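4.2 Fitting and aligning the hand units

Applies to Kulkarni hand units used with the Pasell teleoperation cell

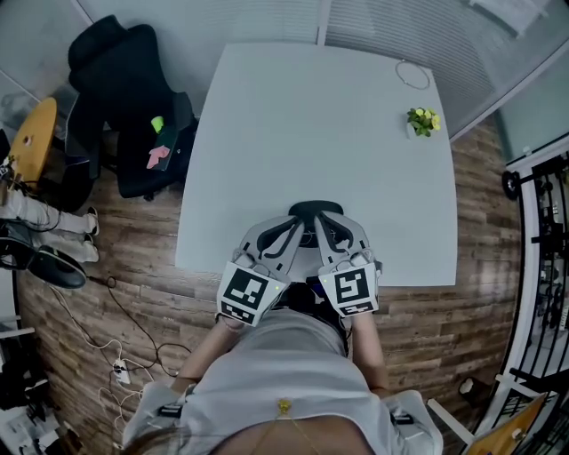

Carry out this procedure at the start of every shift and after any change of operator. The Zakoteck arm must be in HOLD until step 9.

Before you start, check that both units are charged and that the marker faces are clean. Wipe them with a dry lint-free cloth. Do not use solvent – it dulls the print and the tracker will lose the marker at shallow angles.

1. Sit at the operator table with the chair locked.
2. Put on the left unit first, then the right. Slide the fingers fully home under the curved panels.
3. Fasten the wrist straps. The marker block should not rock when you turn the hand over.
4. Switch on each unit and wait for the indicator to stop flashing.
5. Rest both hands on the table with the marker blocks in clear view of the overhead tracker.
6. On the console, open Set-up > Hands and press Align. Keep still for 10 seconds.
7. Read the alignment score for each hand. It must be 3,000 or higher. A freshly fitted pair on our cell gave 3,428.
8. Open and close each hand slowly. The model on the console should follow without jumping.
9. Release HOLD.

Note: If one hand scores low and the other does not, refit the low one and repeat from step 5. If both score low, check the tracker lens and the room lighting.

Note: Long sleeves can cover the lower code strip. Roll them up before step 2.

CAUTION: Never adjust a strap with HOLD released. The arm will follow the movement of your hand.

Marker blocks should be replaced after 400 hours, or sooner if a corner is chipped. Order them from Berkness as a matched pair – a single new block will not align with an old one. After replacement, run the full calibration in 4.5 before returning to this section.

Last revised Apr 13, 2026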